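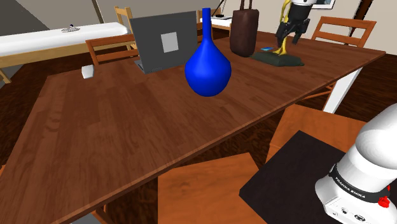 Les blocs autocopiants reviennent dans les demandes des clients, et beaucoup de revendeurs passent à côté parce qu'ils croient le produit disparu. Bons de livraison, fiches d'intervention, reçus de dépôt : les artisans et les petites entreprises de service en commandent toujours. Le client type règle ses affaires sur un coin de table, entre un vase bleu et un ordinateur portable ouvert, et il veut quand même un double papier à laisser sur place. C'est à lui qu'il faut poser la question.

Kelechi Oyelaran, qui suit les comptes du bâtiment chez Comgate, a repris en juin la liste de ses clients inactifs. Elle leur a demandé quels imprimés ils utilisaient sur les chantiers. Plusieurs photocopiaient un vieux modèle, avec un numéro de téléphone périmé et sans numérotation. Un chauffagiste a commandé 60 carnets en trois feuillets, puis des étiquettes d'entretien pour ses chaudières.

Quelques points à vérifier avant d'établir le devis :

Le nombre de feuillets. Deux suffisent dans la plupart des cas. On passe à trois ou 4 quand un sous-traitant ou un service comptable doit garder sa copie. Au-delà, l'écriture au stylo bille marque mal sur le dernier.

La numérotation. Demandez le dernier numéro utilisé. Une série qui repart de zéro crée des doublons, et c'est l'imprimeur qu'on appelle.

Le rabat. Un carton glissé sous la liasse évite que l'écriture traverse sur la suivante. Il figure dans le prix de base de l'atelier Bimel, mais reste en option chez d'autres fournisseurs.

Les mentions légales. Faites relire le bon à tirer par le client, y compris les conditions au verso. Une adresse de siège qui a changé oblige à tout refaire.

Côté quantités, Oisín Dunne conseille de proposer deux paliers, l'un à 300 liasses et l'autre à 2 000. L'écart de prix à l'unité est net et le client choisit souvent le second de lui-même. Pour une première commande, le petit palier reste préférable si la maquette n'a jamais servi.

La nouvelle grille tarifaire des autocopiants est applicable à partir du 8 août. Les devis déjà remis restent valables à l'ancien prix jusqu'à leur échéance. Les échantillons (deux, trois et quatre feuillets, collés en tête ou agrafés) sont à demander à Rigoberto Chávez, en indiquant le nom du client et le format souhaité.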